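From the Plot and Pantry pages: eggplant season, at last

Well, it's September, my kitchen counter has disappeared, and if you've walked past the swap table at the Irthorpe hall lately you'll know exactly what did it. Eggplants! After two summers of flea beetles and sulking seedlings I had made my peace with never growing a decent one, and now I'm leaving them on people's porches like a zucchini grower.

Some of you asked at the last get-together what I did differently. Mostly I started earlier. The seeds went into trays on top of the fridge while there was still frost on the windows, and I didn't move the plants outside until the nights had properly warmed up (last year I got impatient, and you all saw how that went). I planted 3 varieties along the south fence. The one I've been calling Mathur, after the row marker it came with, gave me long skinny fruit by the bucket. Borko is the fat round one and took forever. The third had lost its label by the time it got to me, so if anyone recognizes the seedlings I handed out in May, please write in and put me out of my misery.

Efthymia Xenos says I pick mine too late, and she's right. I used to wait for size. She goes by the skin - glossy and tight means it's ready, and once it goes dull you've got a seedy, bitter thing on your hands. Press it with your thumb and it should spring back. If the dent stays, that one was for last week's dinner.
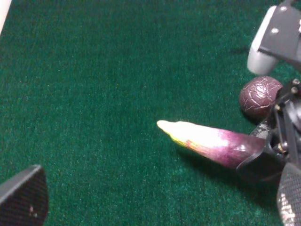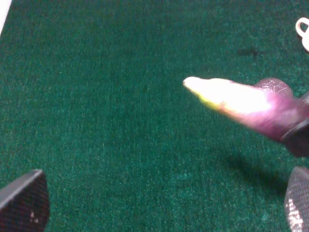 Long purple eggplant, pale at the tip, over green.

Irthorpe Kitchen Gardeners - Growing and Cooking Group

Pale tips, by the way, don't bother me at all. I've cooked plenty of long ones with a bit of cream or yellow-green down at the end and they tasted the same as the rest. Purple fruit can stay lighter wherever the sun doesn't get to it, under a leaf or up against a neighbor, so don't go throwing those out.

Now, what to do with them all. Kumudini Rathnayake brought a sweet and sour eggplant dish to the August potluck and I went back for it so often that she finally just handed me the bowl. She cuts hers into fingers, tosses them with turmeric and salt, fries them until they're good and brown, and then folds them into vinegar, mustard seed, a little sugar, green chilies and onion. It's better the next day, if you can keep people away from it. I've promised to get the amounts out of her for the October pages, but she cooks by eye, so don't hold your breath!

My own standby is much lazier. Prick the eggplant all over with a fork (please do this, I've cleaned that oven once already), put it on a tray at 200 Celsius, or near 400 for those of you with a regular American dial, and leave it some 45 minutes until it slumps. Scrape out the inside, mash it with garlic, lemon and more olive oil than feels polite, and eat it warm on toast.

And don't put them in the coldest part of the fridge. They go brown and spongy in there. I keep mine in the Plakik basket by the back door and use them within a couple of days.

If you've got extras, the swap table is open from nine in the morning, and there's always room at the end by the window. Bring a bag. I will be trying to fill it.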